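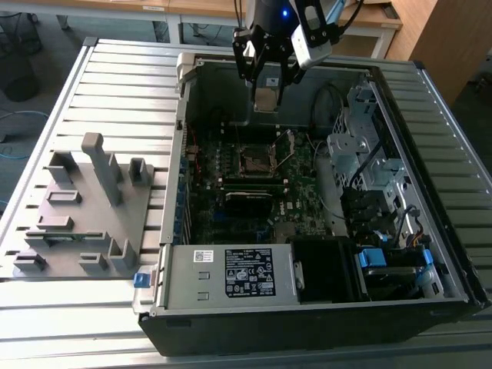

Vol. 25, Issue 31

From: Branislav Baláž
To: housing-providers list
Subject: Re: Intake form, second draft, and the bed count

Replies inline. I have trimmed the parts of the original that were settled on the last call.

> The second draft of the shared intake form is in the folder. Koria
> House and the Dvořáček Street shelter have both tried it at the
> front desk. Koria says it takes too long when a family arrives
> late in the evening. Can we cut page two?

Page two cannot be cut as a whole. It holds the income section and the prior address section, and the county needs both before it will release a rental deposit. What can be done is to split the form by time. Page one is completed at the door. Page two is completed by the case manager before the end of the third day. I have marked page two "complete by day 3" in the current draft and moved the emergency contact line up to page one, where Koria wanted it.

The question on military service stays on page one. A yes there changes which referral line is called the same night.

> Also, our bed numbers do not match yours. You have Dvořáček Street
> at 79 and we have 41. Which one goes in the May report?

Both numbers are correct for what they measure. The building has 79 beds. Of those, 41 are open to single adults through the shared referral line. The remaining 38 are family beds and are filled by the family desk under a separate contract. The report has one column for total beds and one for referral beds. Please enter 79 in the first and 41 in the second, and leave the notes field blank unless a room is closed for repairs.

If a room is closed, count its beds in the total and subtract them from the referral column. Uvberg did the reverse last quarter and their occupancy came out above capacity.

> Who signs off on a transfer between two sites? Right now the
> sending site does it alone.

Both sites sign. The sending site fills in the top half of the transfer sheet and calls ahead. The receiving site fills in the bottom half on arrival and returns a copy by the next morning. A person in transfer stays on the sending site's list until that copy comes back. This matters for medication storage, which follows the list and not the person's bags.

Three smaller items:

The Astidis apartments have agreed to hold units for our referrals for 31 days, up from 25. The clock starts when the application is stamped, so do not send one in without the ID copy attached.

The landlord letter now has a Spanish version. The Spanish text was checked by the legal aid office. Do not edit it locally.

Old intake forms may be used until the printed supply runs out, except the one with the green header, which asks for a full Social Security number. Shred those.

Comments on the draft should go to the list and not to me directly, so that Uvberg sees them too. I will post the third draft once Koria has tried the split version for a couple of weeks.

Branislav Baláž
Intake and referrals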